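How to Host a Watch-Along for a Reality Show Finale

Pick the episode first, then the people. A finale on Friday works best with a small group, and four is enough if you want to hear the judging.

Check your subscription the day before. Haugland, the baking contest on Prondik, goes live at 8 p.m., and the app logs you out after an update. Sign in on the TV, play a minute of any old episode, and set the volume.

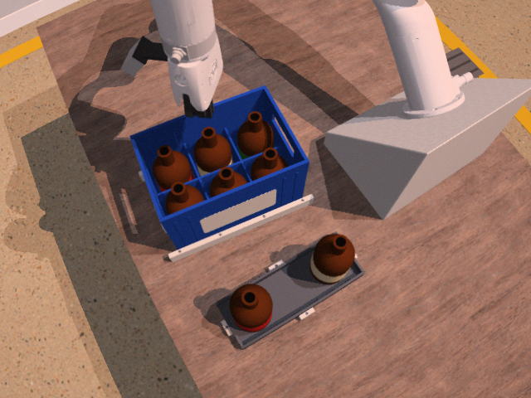
Next, set up the prediction sheet. Write every finalist's name down the left side and leave a column for each guest. Everyone fills it in before the opening titles, and no changes are allowed once the host walks out. Drinks go on a surface guests can reach without crossing in front of the screen. A divided crate, like the blue one with six brown bottles in it, keeps them upright when somebody bumps the table.

Score 40 points for the winner and 4 for each correct elimination. If two people tie, ask them to guess the length of the final recap in seconds. The closer guess wins.

Mute your phone until the credits. Viewers in Tistmont get the episode earlier, and they post the result.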